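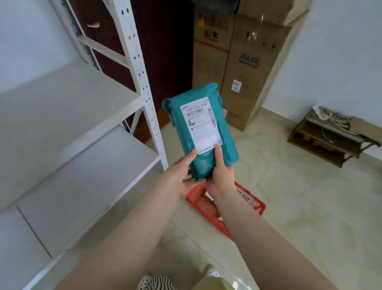
Small Parcels Handling – Unit 2 handout
Studley Training Rooms
Notes prepared by Loukia Kokkinos

12 Shares 3 Comments

Unit 1 covered the loading dock. From here we work with satchels and soft mailers, the light plastic parcels that make up most of what a small mail room sees in a day. Bring this handout to the practical.

1. Reading a label

A shipping label does two jobs. The big print is for people and the barcode is for the scanner. On most labels the sort code is the largest thing on the page, so a worker can read it at arm's length. Codes with a space in them, such as 470 C14 078, should be read aloud in their groups and written down the same way. Do not close up the gaps.

Layouts differ between carriers and countries. The barcode may run across the label or down one side. You don't need to be able to read every language on an overseas label to sort it correctly, but you do need to find the code. If you can't find one, the parcel goes to the query shelf.

2. Holding a soft mailer

Stand it upright in front of you, label facing you, one hand underneath and the other at the lower side. Keep fingers off the barcode. Thumbs can rest on the bottom margin of the label, where there is usually less to cover.

Glossy plastic creases easily. A crease through the barcode is the most common cause of a failed scan in our practicals, so flatten the label with the side of your hand before you try again. Two failed scans and you key the number in.

3. Checking the ends

Look at the taped ends before the parcel leaves your hands. Crumpled plastic is normal on a mailer that has been folded over to fit its contents. Report:
- a split you can get a fingertip into
- tape lifting along its full length
- a second label under the first

Don't re-tape over any part of the label, even with clear tape – it reflects the scanner light.

4. Baskets and shelves

Mesh baskets are good for short runs because you can see what's left in the bottom. Each basket should carry a card with its run written on it, propped where it can be read from standing height. When the basket is emptied, the card stays with it.

On open metal shelving, heavy items go low and soft mailers go on the middle shelf, standing on edge like books. Nothing is to hang over the front. Keep the floor beside the uprights clear, baskets included, whenever you step away.

5. Practical task

Work in pairs. Each pair gets 30 mailers from the Paucar and Jiditz practice sets. One person reads the code, the other writes it on the log sheet, then swap at the halfway mark. The task is marked out of 100, with marks off for closed-up codes and missed damage.

Enclosed footwear is required for the practical. Log sheets are due at the front desk by the end of the session.

Unit 3: weighing and cubing

4 Comments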